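Flellelside Household Help > Kitchen > Counters and Sinks > Corner behind the sink: cleaning, and what to do about the pipe

Corner behind the sink never stays clean, plus an open pipe fitting

Posted by Marlies Schwaiger
3 answers | 31 comments | Share

We moved into a place in October with a kitchen that was put together in stages. The counter along the window wall is a dark speckled stone or stone look (I don't know which), and so is the counter on the other side. Where the two meet in the corner there is a section of glossy cream material filling the gap. A white PVC pipe comes down through that corner and goes into the counter with a ring of black sealant at the bottom.

My problem is the cream part. I wipe it every evening and by morning it feels gritty again. There is also a yellowish film that builds up close to the wall. I have tried dish soap, a baking soda paste, and a spray cleaner from the supermarket. The spray took off the film but left the surface dull in one place, so I stopped using it.

I'd like to keep a few small jars back there for salt and spices, because there isn't any other place close to the stove for them. Right now I take everything out to wipe and then put it all back, and it gets old. 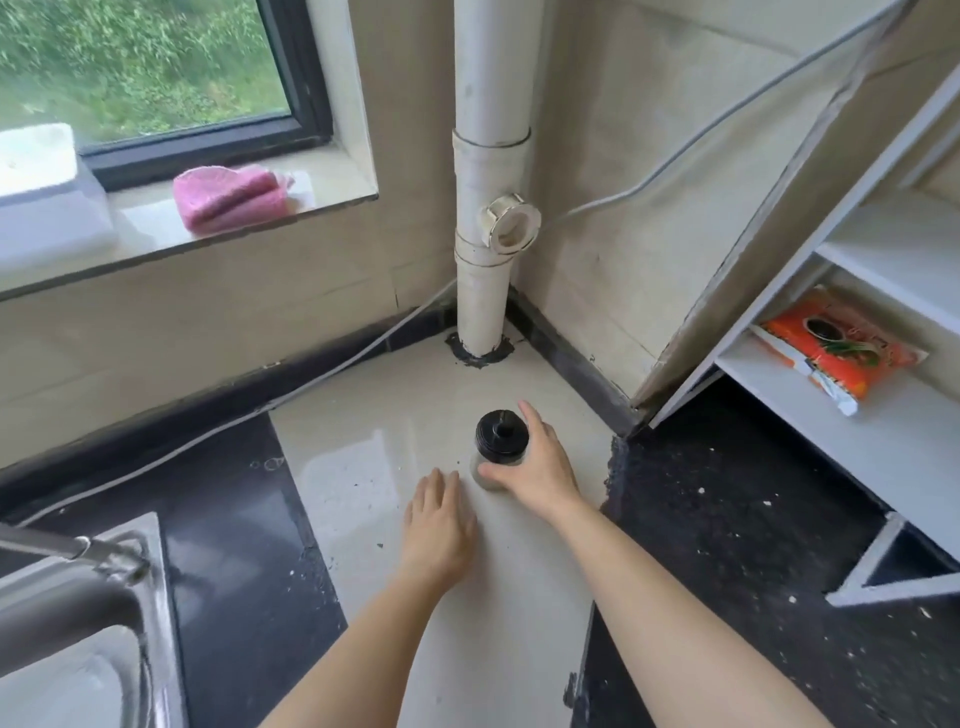
The cream corner with one of the small jars on it. Pipe and side fitting at the back.

Three things I would like to know:

What can I use on the cream surface that won't dull it?

Is the black sealant at the bottom of the pipe supposed to be black, or is that mold? It is black all the way around and it doesn't wipe off.

The pipe has a short round inlet on it that is just open, facing into the room. Nothing is connected to it. Should it be closed? Once in a while there is a smell in that corner, mostly early in the morning. The landlord says it was like that when he bought the building and he has no objection if I put something on it.

I rent, so I don't want to do anything that can't be undone.

Share | 6 comments

Edeltraud Leitner
Accepted by poster | 14 comments

I'll take the pipe first, since it matters more than the film.

An open inlet on a drain pipe should be closed if nothing is using it. It was probably put there for a washing machine or dishwasher hose, or for a second sink that never got installed. Without a trap or a cap, air from the drain comes straight into the kitchen. That would explain a smell early in the morning, when the windows have been closed all night. It is also a way in for roaches, and if the line below ever blocks up, it is where the water may come out.

Before you cap it, find out what the pipe does. Ask your landlord whether it is a drain, a vent, or a drain from the apartment above. If it is a vent that somebody left open on purpose, capping it can make your sink gurgle and drain slowly. If he doesn't know, a plumber can usually tell you in a few minutes.

If it is a drain and the inlet isn't used, measure the opening and buy an expansion plug or a rubber cap with a hose clamp. Both come off again with a screwdriver, so you're fine as a renter. Don't glue anything. Don't stuff a rag in it either. I've seen that done, and the rag stays damp and smells worse than the pipe did.

On the black ring: sealant is sold in black, and with dark counters on both sides it would be a normal choice. If it is one even color and doesn't come off, it's most likely just black sealant. Put a little diluted bleach on a cotton swab and hold it on one spot for ten minutes. Mold will lighten, black silicone won't. Have the window open and don't mix the bleach with any other cleaner. Rinse it off afterward.

If you find a gap in the ring, water from wiping will run down into whatever is under the counter. Cut out the bad section, let it dry overnight, and run a new bead. One tube of kitchen and bath silicone is plenty. I would tell the landlord before you cut anything.

For the cream surface, find out what it is. Tap it with a fingernail. Tile and stone sound hard and feel cold, laminate and acrylic are duller and closer to room temperature. Until you know, treat it as the more delicate kind. Warm water, two drops of dish soap, a soft cloth, then a second cloth with plain water, then dry it. Most of the grit people complain about is soap that was never rinsed off and has picked up flour and dust.

Leave out vinegar until you know it isn't marble or another stone that acid will mark. Leave out baking soda paste altogether on anything glossy. It is a mild abrasive and your dull spot may have started with that.

Share | Comments on this answer:

Marlies Schwaiger: Thank you. Did the swab test last night and nothing changed color, so I suppose it is sealant. I was not doing the rinse with plain water at all. Asking the landlord about the pipe.

Edeltraud Leitner: Good. Let us know what he says before you buy a plug, the sizes are annoying.

Marlies Schwaiger: He checked with the tenant upstairs and it is her kitchen drain. There used to be a washing machine in our kitchen. Plumber is coming to look at the inlet when he does her sink.

Svenja Hofstetter
9 comments

I had almost the same corner in my old apartment in Brivamwood, a light piece let in between two darker counters. My grandmother Ottilie Hofstetter lived there before me and kept her jars in that corner for years. I can only speak to the jars and the wiping.

Use a tray. Get one with a low rim that you can lift with one hand, and put all the small jars on it. Then you pick up the tray, wipe, and put it back. Mine was enamel. Melamine is lighter. Don't get one with felt feet, because felt soaks up water next to a sink.

Look at the dark counters too. Crumbs hardly show on speckled stone, or they look like part of the pattern, and every time you wipe in a hurry you push them over onto the light part where you can feel them. I used to wipe the cream part first and then the dark sides, and I had it backward. Start with the dark counters, wipe toward the sink, rinse the cloth, and do the corner last.

The film close to the wall was cooking grease in my case. It comes down slowly and sticks, and a corner gets very little air moving through it. Going over the wall and the pipe once every two weeks with a soapy cloth helped more than scrubbing the counter. Dust sits on top of pipe joints, so do those as well.

If you have a cable on the wall back there like I did, go around it with a cloth that's nearly dry. Don't spray anything at it.

I'd keep the salt somewhere else if you can. Mine clumped from being next to the faucet. Pepper and dried herbs in jars with screw lids were no problem.

Share | Comments on this answer:

Lorenz Oberholzer: Second the tray. A baking sheet works if you already have one.

Marlies Schwaiger: I was definitely pushing crumbs into the corner. Switched the order and it is better already.

Lorenz Oberholzer
2 comments

Pollinik surface polish, the one for countertops. Wipe on, wait, wipe off. Mine has been shiny ever since. For the pipe I would just tape over the hole.

Share | Comments on this answer:

Edeltraud Leitner: Please don't use tape on a drain. It lets go when it gets damp. And polish on a counter where food is prepared needs a look at the label first.

Lorenz Oberholzer: It was meant as a temporary thing until the plumber comes. Fair point about the label, mine says to rinse before food contact.

900 views | Share this page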